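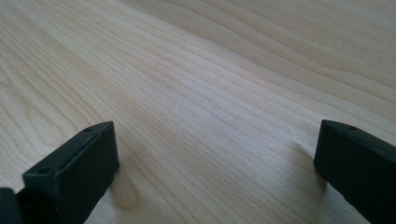

Frequently asked questions about oiling a wooden worktop

These are the questions which customers of Vasell send to us most often. I answer them from my own work with worktops and tables. If your question is missing, please write to us with the type of wood and the name of the old finish, if you know it.
Gleice Portela

How do I know if my worktop is oiled or varnished?

Put a few drops of water in a place which nobody sees much, for example behind the toaster. Wait ten minutes and wipe. On varnish the water stays on top and the wood keeps its colour. On an oiled top which needs care, the wood becomes darker under the drops. A newly oiled top can also hold the water, so if you are in doubt, scratch very lightly at a hidden edge. Varnish comes off as a thin film or white dust.

Can I put oil over varnish?

No. The oil cannot go into the wood and it will stay sticky for weeks. The varnish must first be sanded away completely, also on the front edge and around the sink.

Which oil should I buy?

For kitchens we sell two: Sondo, which is clear, and Clullo, which has a little white pigment. Sondo makes pale wood a bit warmer and more yellow. Clullo keeps it closer to the look of bare wood, but you have to stir the tin well, also during the work, or the pigment will lie on the bottom. Both need the same drying time. Please do not use olive oil or sunflower oil from the kitchen. They do not harden, and after some months they smell.

How many coats are needed?

New wood needs three thin coats. For a yearly refresh one coat is normally enough – two if the area by the sink looks grey or dry.

How long must I wait between the coats?

Leave the oil on the wood for 30 minutes, then wipe off everything which has not gone in. Let it dry overnight before the next coat. In a cold room wait a full day and night. I prefer to do this work in June, when the windows can stay open.

My worktop is still sticky after two days. What did I do wrong?

Most likely there was too much oil left on the surface. Put a small amount of fresh oil on a cloth, rub the sticky places until they become softer, and wipe immediately with a dry cotton cloth. Change the cloth often. If this does not help, you will have to sand lightly and begin again with a thinner coat.

What sandpaper should I use?

Start with 120 if there are stains or scratches, and finish with 180. Always sand along the grain. With very fine paper the surface becomes so closed that it takes less oil, and for a worktop this is no advantage. Vacuum the dust and then wipe with a cloth which is only a little damp.

How do I remove a black ring from a tin or a pan?

The black colour comes when iron and water meet the tannin in the wood, and it is common on oak. Sanding removes it if the mark is not deep. For deep marks there is oxalic acid, but please wear gloves and glasses, follow the packet, and rinse well. Test it first on the underside.

Can I put hot pans directly on the oiled wood?

I do not advise it. Oil protects against water and dirt but very little against heat. Use a trivet.

Is it true that oily cloths can catch fire?

Yes, and please take this seriously. Cloths with drying oil can become hot by themselves when they lie in a heap. Put them in a bucket of water directly after use, then spread them flat outside to dry, away from anything which burns, before you throw them away.

How do I clean the worktop every day?

With a well wrung cloth and a little mild soap. Dry it afterwards. Strong degreasers take the oil out of the wood, and scouring sponges make it rough.

The surface feels rough after the first coat. Is this normal?

Yes, the small fibres have stood up. When the coat is dry, go over it by hand with 240 paper, very lightly, remove the dust and continue with the next coat.

Can I keep an opened tin?

Close the lid well and store it away from frost. If there is a skin on top, cut it out and pour the rest through an old stocking. Oil which has become thick like honey should go to the recycling centre – never down the sink.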